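3.2 Why we picked kohlrabi

I have to admit I'd never cooked a kohlrabi before this study (it sat in the "weird vegetables" corner of my brain, next to salsify). Prasert Kamolrat grew up eating it and talked me into it over lunch. It's a cabbage cousin, it tastes like a mild, sweet broccoli stem, and most shoppers we met at the Clindport market walked right past it!

So we handed out 2000 recipe cards in June, and another 4000 at the Brelodska store once people started asking for them. Each card had a slaw on one side and roasted wedges on the other. I wanted to add a soup, but Prasert thought two recipes were plenty, and I gave in. We asked shoppers to score the taste from one to 5, raw and cooked, and to tell us if they'd ever buy it again.

The slaw won by a mile. People loved the crunch, and quite a few wrote that they'd been peeling it too thin, which leaves all those stringy bits behind (I did the same thing my first time).

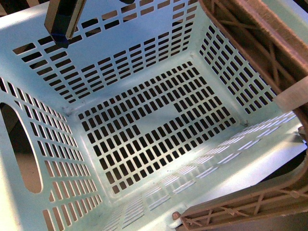
Figure 2. Plastic basket with slotted walls and floor, seen from above.

3.3 What people did with the leaves

Mostly they threw them out, which hurts me a little. They cook up just like collards.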